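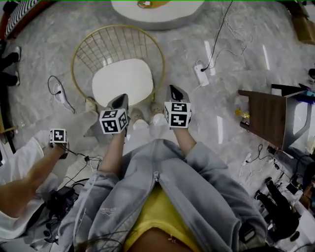 Linen notes, Apr 26, 2025

Fold lines on white cotton

The April stock check at Wesley closed with 2,213 white pieces on the shelves, 72 of them set aside for poor folding. The pieces were clean and free of damage. Their edges ran out of line, the stacks leaned, and the top piece slid off when the shelf was pulled. The notes below apply to plain white cloths and to towels with a pile. Printed covers follow the older sheet.

Start with the floor. Folding in a furnished room is done standing, and a large cloth hangs low enough to touch whatever is down there. Route extension cords along the wall before unfolding anything. Move power strips behind the chair legs, and put shoes on the mat by the door. Marble floors show little dust and hold plenty of it, so a dry mop goes over the standing area first.

Lift each cloth by one edge and let it hang for a slow count of five. The weight of the cloth takes out most of the creases left by the dryer. Find the two corners on the hemmed side, bring them together, and run a finger down the edge to the fold. Pull from the hem. Pulling from the middle makes a peak that stays in the cloth through the next two folds.

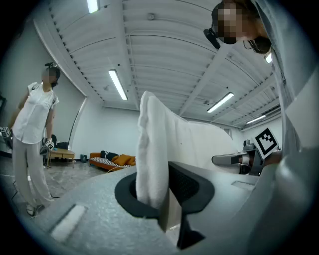

One reader at the Fourie site wrote in to say that the slow count is wasted on heavy towels, that the pile holds its creases whatever you do, and that a firm shake with both hands gets the same result in half the time. The shake is acceptable for anything over 300 grams. It also throws lint, and the lint filter log should be kept up to date where this method is used.

Thin cloths still get the full count. They pick up side creases from the grip itself, so hold them with a wide, flat pinch and change position once before the second fold. A cloth that has been bunched in one spot needs to be opened completely and started again.

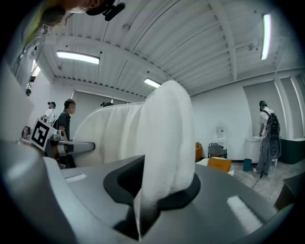

Stack height stays at 19 pieces for thin cloths. Towels go by shelf clearance: leave a hand's width under the board above. Folded edges face out, hems face the wall.

The Wetis shelf labels are being replaced with the Drulia type, which has a larger size code. Old labels remain valid until the roll runs out. Pieces set aside at Wesley will be refolded and returned to the same shelves.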